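Cable-knit sweater grew two inches in length after washing. Can it be brought back?

Wool and acrylic blend, machine washed on delicate, then hung on a plastic hanger overnight. The body is now longer and the ribbing at the hem no longer pulls in. The label gives no fiber percentages. I would like to avoid the dryer if possible.

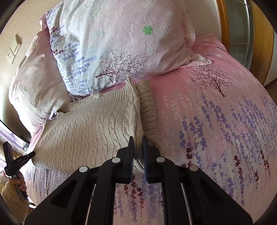
Beige cable knit on the bed, folded.

Kai-wen Hsueh
3 comments

Answer from Berhanu Woldegiorgis
Cables hold a lot of water and the weight pulls the stitches down on a hanger. Soak in cool water for 11 minutes, press the water out in a towel without wringing, and lay flat on a mesh rack. Push the body in lengthwise to the old measurement and pin the hem ribbing closed. Leave until fully dry. Wool recovers most of its length this way. Acrylic recovers less, and if it has been steamed or ironed it may not recover at all.
Shared 11 times
2 comments

Answer from Genji Sekiguchi
Dryer on low, check every five minutes. Worked on mine.
0 comments

Answer from Kazuhiro Hayashi
Would not use the dryer on an unknown blend. For the hem only, run elastic thread through the back of the ribbing, two rows. Store folded.
1 comment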